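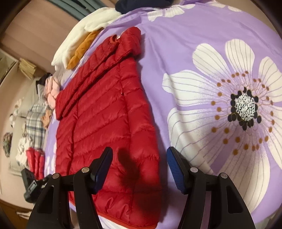 Open Day at Prekside: Garment Folding Demonstration
Members' Forum > Events and Visits

Posted by T_Karamanlidis (Moderator)
Members are advised that the Lurdale group's open day at Prekside took place in September. The folding session used household clothing laid out on a bed, the red quilted jacket among it, with operators working the hand-held grippers directly. Members who attended are invited to record their observations in this thread. Please keep remarks to the demonstration itself. Parking has its own thread.

Reply by Els Smits
I attended the 2 p.m. session on behalf of Clurnerwood. The presenters were courteous and well prepared. My principal reservation concerns the choice of garment. A puffer jacket holds its shape, and a programme intended for home care should be judged on fitted sheets and singlets.

Reply by hiwot.abera
I must respectfully disagree with the previous member. Padded garments spring back when released, and the thickness differs from one channel to the next. In our own trials at Verbeke we recorded 800 folds of cotton shirts before attempting a single quilted item, and the quilted items gave us far more trouble.

Reply by Els Smits
I accept the point about springing back. I would still have liked to see a sheet attempted.

Reply by CsengeB
May I ask whether the presenters stated how many folds they intend to record? The printed program gave 500, whereas the speaker in the morning mentioned 2000.

Reply by T_Karamanlidis (Moderator)
The organisers have confirmed that 500 is the figure for jackets and coats. The figure of 2000 covers all clothing.

Reply by Tineke Mertens
Visitors were permitted to try the grippers after the talk. I found the closing action comfortable, although my wrist was tired after several sleeves. I would ask that a chair be provided at future sessions. I also wish to record my disagreement with the suggestion, made during question time, that the bed be replaced with a plain white table. People fold their washing on patterned bed linen, and the recordings ought to reflect that.

Reply by hiwot.abera
Seconded, as to both the chair and the linen.

Reply by CsengeB
I favour the plain table for the first stage at least. A large floral print adds a difficulty that could be introduced later.

Reply by T_Karamanlidis (Moderator)
Both views will be forwarded to the organisers. The thread will remain open for further comment until the end of the month.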